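Re: Which old desktops are worth keeping for the Skosix rooms?

On Aug 15, 2018, the Flokico list wrote:
> We have 27 towers. Do we upgrade them or let them go?

I'd keep the ones that take 8 GB of memory and drop the rest.

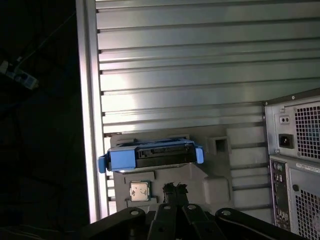

Stelberg quoted us $118 per machine for parts, too much for email and spreadsheets.

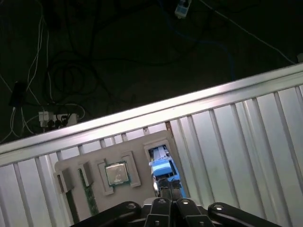 Processor on the plate

Check the drives first. We replaced 9 in August.

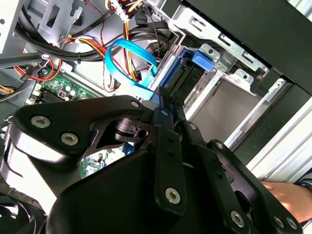

Open tower, drive area

Steps for the ones you keep:

1. Back up the user files.

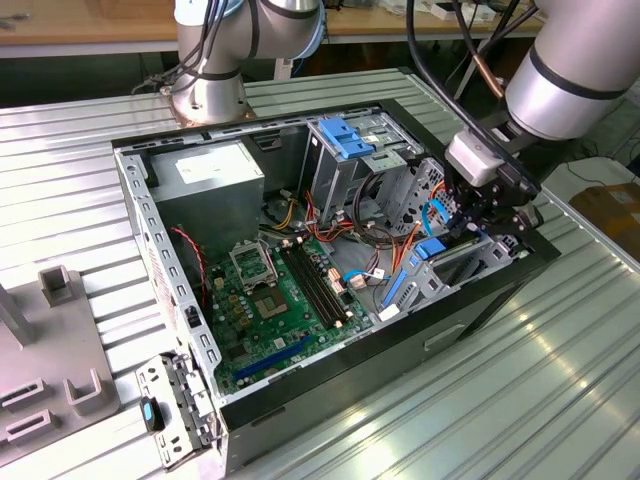
2. Wipe the drive and reinstall.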